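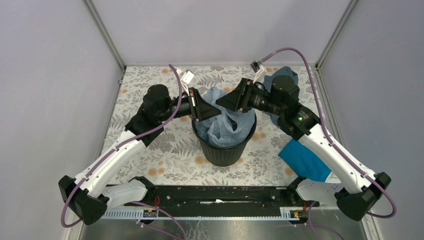

Gornness Household Skills Club · Reference pages

Bin liner

A bin liner (also called a bin bag, a garbage bag or, in some of our older members' kitchens, simply "the bag") is a thin bag placed inside a waste bin so that the rubbish can be lifted out in one go and the bin itself stays reasonably clean. Liners are sold in a great many sizes, thicknesses and colours, from the little ones meant for a bathroom bin up to the heavy sacks used for garden cuttings.

Materials

Most household liners are made from polyethylene film. The high-density sort is thin, crisp and rather noisy to handle, while the low-density sort is softer and stretches a good way before it gives. Translucent film, such as the light blue over the black bin on this page, lets you see something of what has gone inside, and for that reason it's often favoured for recycling or for shared offices. Compostable liners are made from plant starches and similar stuff, and they do best when kept somewhere cool and dry and used up before they get brittle.

Choosing a size

People tend to buy by volume, and then wonder why the bag won't reach. A litre figure on the packet tells you how much the bag holds, but it doesn't tell you whether the mouth will go around your bin. A better way is to run a tape measure around the outside of the rim and compare it with twice the flat width of the bag. The bag should come out a little larger, by 3 centimetres or so, and you'll want enough length left over for a cuff of at least 8 centimetres. Round bins that taper toward the base are fairly forgiving, as the bag has only the rim to get past and plenty of slack below it. Square bins pull at the corners, and that is where a cheap bag will usually split.

Fitting

A new liner comes off the roll flat, and its two sides cling together. Rubbing the open end between finger and thumb will generally part them (a slightly damp fingertip helps no end). The bag is then shaken open, lowered into the bin and spread out from the middle, so that the bottom of it rests on the floor of the bin. Last of all the top edge is folded outward over the rim and smoothed down the whole way around.

Abbas Shirazi's notes for our April evening describe a second method, in which the bag is turned inside out, pulled over the rim like a hat and then pushed down into the bin. It's slower, but lovely for anyone who finds shaking a bag awkward, and it leaves very little air underneath.

Common troubles

Trapped air is the usual one. The bag balloons up in the middle and sits in folds across the opening, and the first apple core to go in just perches on top. Pressing the air out by hand, working from the centre to the sides, will settle most bags. Slipping is the other, and it's worst on smooth rims. A large elastic band under the lip holds well, and so does a small knot tied in the spare film at one side.

Storage

Rolls keep best away from sunlight. Tatiana Vávra buys hers in boxes of 200 and keeps a few spares in the bottom of the bin itself, beneath the bag in use, a habit that has spread through most of the club.

See also: Pedal bins; Compost caddies; Tying off a full bag

Page last revised 2024-10-12 by Nest Pugh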